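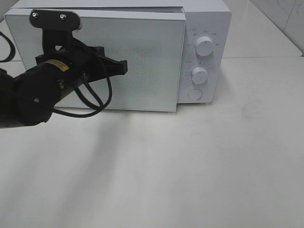
Last edited: 8/27/23

Microwave door sags at the latch side, two-knob model

gunine_kt wrote:
Countertop unit, mechanical timer, one knob for power and one for time, round button underneath to open. The lower right corner of the door now hangs a little below the control section. With the door shut there is a thin wedge-shaped gap at the top right. It still runs. Is this a hinge shim job or do I replace the door?

lykkegaard wrote:
Stop using it until you know. Door alignment is the one thing on these I don't guess at. Pull the plug, open the door, lift the free end by hand. If it moves up and down, the lower hinge pin or its bushing is worn.

clekano24 wrote:
Disagree on the alarm. Cheap doors leave the factory crooked. Mine has sat low since January and my leakage meter reads nothing of note at the window or along the edge. The interlock won't let it run unless both hooks seat.

lykkegaard wrote:
Hooks seating tells you the switches closed. It tells you nothing about the gap at the far corner. And 2540 on your meter's sticker is a model number, so when was it last calibrated?

clekano24 wrote:
Fair. It wasn't.
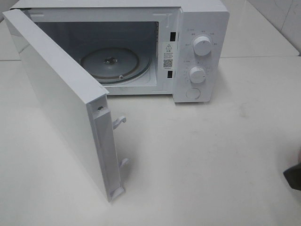 gunine_kt wrote:
Free play at the latch side is some 3 mm when I lift, all of it at the bottom hinge. I also checked the strike side for wear. The two black slots, upper and lower with the warning label between them, look clean to me, so I don't think the hooks have been dragging. I took the plate out, wiped the roller track and put it back on the coupler. No change to the door, as expected.

lykkegaard wrote:
Then it's the hinge. Gruvulo lists a bushing kit for 9 dollars, but check the pin diameter first. Don't take the outer cover off for this. The capacitor can hold a charge with the cord pulled.

clekano24 wrote:
For that money plus shipping I'd look at a used unit.

gunine_kt wrote:
Kit ordered. Unplugged until it gets here.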